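Plurkita > Opinion > Maintenance

Change the fingers on a schedule
By the Bevham bench desk
March

Last updated: 14:00

Most shops replace soft gripper fingers when a grasp fails. I think this is the wrong trigger. A ribbed finger loses stiffness long before it drops anything, and in the meantime every recorded grasp is a little different from the one before it.

On the Holska hand-held units we now swap both fingers at 400 closures, as a pair, whatever they look like. A new finger next to an old one pulls the object off center, and the operator corrects with the wrist without noticing. That correction ends up in the data. 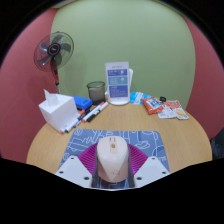
The check between swaps is short. Close on a smooth, rounded object of known width, hold it, and compare how far the ribs bend on each side. If the two sides differ, look at the mounting plates before blaming the finger. Plate screws back out. We retighten them every 200 closures and mark the heads with paint, so a turned screw shows at a glance.

The usual objection is cost. A pair of fingers takes 14 minutes to fit, including the zero check on the jaw travel, and the old pair often has life left in it. I accept both points. Last year we also threw out 53 recordings from one unit with a tired left finger, and redoing them took longer than all the swaps on that unit put together.

Jurčo, the supplier, leaves the interval to the user. I would rather see a number printed in the manual, even a cautious one. Until then, write the closure count on the service card at the end of each shift, and keep spare fingers bagged in matched pairs.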